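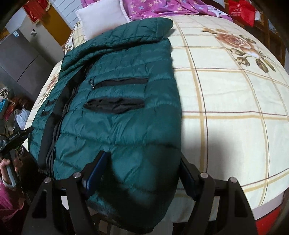
Vol. 21, No. 4 | Page 13

**Putting the Winter Coat Away**

The quilted jacket is the garment most households store badly. It arrives in the closet in November, leaves it in March, and spends the months between seasons wherever space can be found, often at the bottom of a drawer under heavier things. The owner who takes it out again finds flattened channels and a collar that will not stand.

Larysa Dovhaniuk has managed the garment care room at the Vanstead Textile Center for 13 years. Her department receives coats from residents of Vanstead and neighboring Rutherford, and last year it logged 3609 items of outerwear. A large share needed no repair at all. They needed to be cleaned, dried all the way through and folded by someone with a little patience.

Her instructions begin with the bed. A table is too narrow for most adult coats, and the floor collects dust. On a made bed, with the collar toward the pillow, a puffer jacket can be opened to its full width and examined under good light. A teal jacket with a glossy shell, laid over a pale plaid sheet printed with roses, shows its channels clearly, and any loose stitching can be found by running a hand along the seams.

Pockets come next. The center asks its clients to open every zipper, including the short ones near the side seams, and to turn out the linings where the construction allows. Black linings hide lint and ink well. Ticket stubs, tissues and coins are the usual finds, and a forgotten lip balm can mark a shell permanently in a warm closet.

"People check the two pockets they use," Dovhaniuk said. "A coat may have four, or six. I ask them to start with the ones they have forgotten."

The main zipper should then be closed before folding, with the front panel smoothed flat on either side. The sleeves are laid across the body, and the hem is brought up to the chest in one loose turn. Air is allowed to leave slowly. The center does not recommend vacuum bags for down or for synthetic fill – both can lose loft when held under pressure for a full season.

For storage, the department uses cotton bags from Alten, a local supplier, in a size that leaves room around the garment. Coats are placed on the top shelf, where nothing will be stacked on them. A paper label records the month of cleaning.

The center's garment care room is open to the public on weekday mornings. Coats may be left at the Gritent Street entrance.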